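Greifer, Arme, Kameras im Vergleich
Begleitblatt zur Übung, Teil 3: Küchenarbeitsplatte
Stand: 2023-03-06

Wer die Datenblätter aus Teil 2 gelesen hat, kennt die Versprechen der Hersteller. Im dritten Teil geht es darum, was davon an einer Arbeitsplatte mit Schneidbrett, Spielobst und Edelstahlgeräten übrig bleibt. Bitte vor der Übung lesen, vor allem den Abschnitt zur Auswertung.

Ansichten der Arbeitsplatte mit dem Schneidbrett:

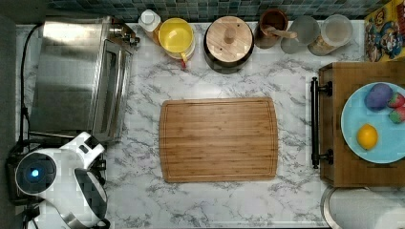
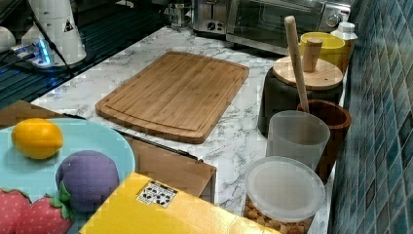
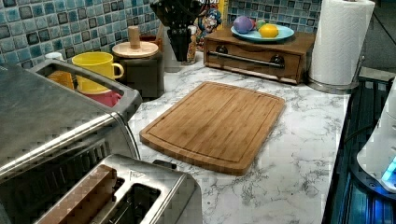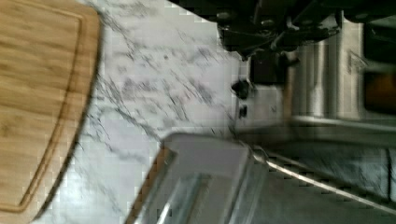
3.1 Was verglichen wird

Zwei Greifer und zwei Steuerungen, also vier Kombinationen. Der Preltano ist ein Parallelgreifer mit starren Backen, der Koech hat nachgiebige Finger. Gesteuert wird einmal mit der Tatovden-Software, einmal mit unserem eigenen Regler vom letzten Dezember. Der Arm bleibt derselbe. Dass man damit »Greifer vergleicht«, stimmt nur halb: Beide Greifer wiegen unterschiedlich viel, und der Regler wurde am Preltano eingestellt. Wer am Ende schreibt, der Koech sei schlechter, muss zeigen, dass es am Koech liegt.

3.2 Die Zahl 264

Skosham wirbt mit einer Erfolgsquote aus 1.000 Griffen. Godfrey Tanui hat die Protokolle dazu angefordert und durchgesehen. Vergleichbar mit unserer Aufgabe waren 264 Griffe, der Rest betraf Würfel auf einer matten Unterlage. Ein Würfel auf matter Unterlage ist für fast jeden Greifer am Markt lösbar. Über eine Zitrone auf einem Teller sagt er wenig aus, über ein flach liegendes Brett gar nichts.

Fragen Sie bei jeder Quote zuerst: Welche Objekte? Wer hat die Startlage bestimmt? Wurden abgebrochene Versuche mitgezählt? Auf die dritte Frage haben wir von Skosham bis heute keine Antwort.

3.3 Kameras

Handkamera und feste Kamera liefern verschiedene Fehler, und man sollte sie getrennt aufschreiben. Die Handkamera sieht im letzten Abschnitt der Anfahrt sehr wenig von der Umgebung und ziemlich viel vom eigenen Greifer. Die feste Kamera hat den Überblick, verliert aber das Objekt, sobald der Arm davorsteht. Klarglas und gebürsteter Stahl sind für die Tiefenschätzung in beiden Fällen unangenehm. Das Argument »mehr Kameras lösen das« höre ich jedes Semester. Mehr Kameras bedeuten zunächst mehr Kalibrierungen, die sich verstellen können.

Zur Bildkompression: Blockartefakte sind nicht nur ein Schönheitsfehler. Eine Kantenerkennung findet Blockgrenzen zuweilen genauso überzeugend wie die Saftrille eines Bretts. Prüfen Sie das an den Rohdaten, bevor Sie am Regler drehen.

3.4 Ablauf

Jede Gruppe führt pro Kombination 8 Durchgänge durch. Acht ist zu wenig für eine Statistik, das ist bekannt. Es reicht, um grobe Ausfälle zu sehen, und mehr gibt die Laborzeit nicht her. Die Taktzeit des Reglers steht auf 500 Millisekunden und wird nicht verändert, auch wenn es quälend langsam aussieht.

Reihenfolge der Kombinationen auslosen. Letztes Jahr haben drei Gruppen erst alle Versuche mit dem Preltano gemacht und dann alle mit dem Koech, und der angebliche Vorsprung des zweiten Greifers war vermutlich bloß Übung der Bedienenden.

3.5 Auswertung

Abzugeben sind die vollständige Tabelle, auch mit den peinlichen Zeilen, und höchstens zwei Seiten Text. Ein Griff gilt als gelungen, wenn das Objekt angehoben und am Ziel abgelegt wurde. »Fast« ist keine Kategorie. Mittelwerte ohne Einzelwerte gebe ich zurück. Videos dürfen beiliegen, ersetzen aber keine Zeile der Tabelle; ein gelungener Griff lässt sich von jedem System filmen, wenn man lange genug dabeisteht.

Offen für die nächste Sitzung: Ist der Tatovden-Modus »adaptiv« wirklich adaptiv oder nur eine Kraftbegrenzung mit anderem Namen? Wer dazu eine Messung vorschlagen kann, bringt sie schriftlich mit.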